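Desk tidying (robotics)

Desk tidying is the class of robot task in which loose objects on a flat surface are picked up and put where they belong. In its commonest form the objects are pencils and the place is a cup. It is usually listed among the tabletop chores, alongside folding cloths, stacking bowls and wiping up, and is regarded as easy by everyone who has not tried to get a machine to do it.

Contents
1 The task
2 Difficulties
3 Measuring success
4 Use in homes and workshops
5 See also

The task

A typical set-up needs a table, a pen holder and a few pencils. A person scatters the pencils or hands them out, the arm collects them, and the round ends when the table is clear or patience has run out. Colours are often mixed, partly so that the machine can be told which pencil to fetch and partly because that is how pencils are sold.

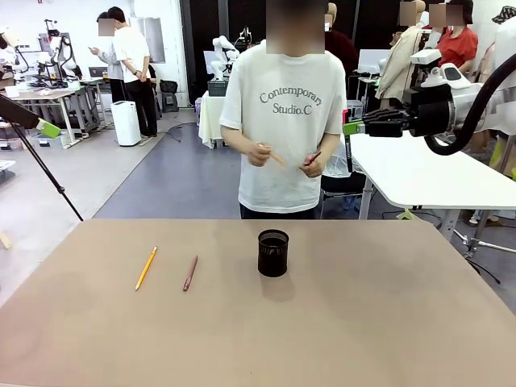 Two pencils and a mesh pen holder on the table, with two more pencils held by the person behind it.

The rules vary. Under the Girkunberg rules the holder may not be moved, and a pencil counts once it stays in without help. The looser Antwi rules allow the machine to nudge a pencil into a better position first, a practice which purists consider cheating and which every office worker does daily.

Difficulties

A pencil is thin, light and inclined to roll. The fingers must come down on both sides of it and close at a height where a small error means either gripping air or pressing on the table. A hexagonal pencil at least tends to stay where it is put. Round ones are disliked.

Picking up is the better half of the job. The pencil has then to be turned from lying flat to standing more or less upright, and lowered through an opening the arm may be partly hiding from its own cameras. The first pencil has the cup to itself. Later ones must find a gap among those already there, which lean in whatever direction they please.
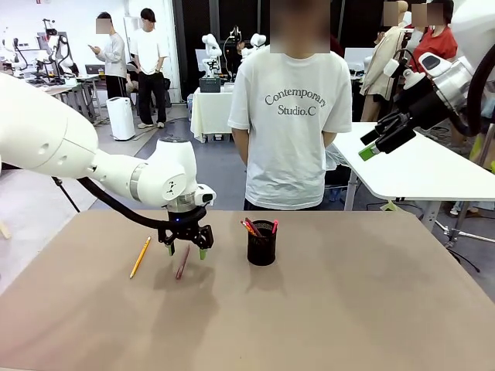

Most published methods handle this by learning from human demonstrations, in which a person steers the arm through the job many times over. The Plondar method used 500 demonstrations for a single type of cup. When the cup was swapped for a shorter one, the authors collected 200 more, and described the result as encouraging.

Measuring success

Scores are normally given as pencils placed out of 100 attempts. They say little about speed, and critics have complained that a machine taking up to 9 minutes over one pencil can still score perfectly. The Pimholm scale, brought in to deal with this, takes off points for time, dropped pencils and knocking over the cup. It has not been popular with those being scored.

Comparison between groups is also awkward. Tables differ in height and finish, and lighting matters more than anyone would like. A system tuned in the morning may do badly by four in the afternoon, when the shadows have moved.

Use in homes and workshops

As of July, no household product puts pencils away as its main selling point. On the shop floor, similar jobs such as loading rods into racks have long been done by machine, but with the rods arriving in the same place and facing the same way, a courtesy seldom extended by children.

Supporters argue that the chore matters for what it leads to, namely cutlery, toothbrushes and screwdrivers. Sceptics reply that a person can clear a desk in a few seconds and mostly chooses not to.

See also
Bin picking
Cutlery sorting
Laundry folding (robotics)
Peg-in-hole problem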